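Chapter 4
Gathering Examples by Hand

Before a machine can learn to pick things up, somebody must pick them up many times. In this chapter we follow the Sekatano set, which was collected under Sumeya Tefera with 13 household objects and a gripper held in the hand. Each person made 128 short recordings, and 900 of all the recordings were kept for training.

The reader will learn how to choose objects, how to vary the starting position, and when a recording should be thrown away. Easy objects teach little. A flat thing on a table of nearly the same colour is a harder case — the fingers must come low, and only the dark rim shows where the object ends.

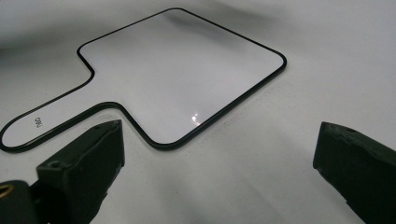
Should failed attempts be kept?
Keep them, but mark them clearly and store them apart from the good ones. In section 4.1 we begin with the choice of objects.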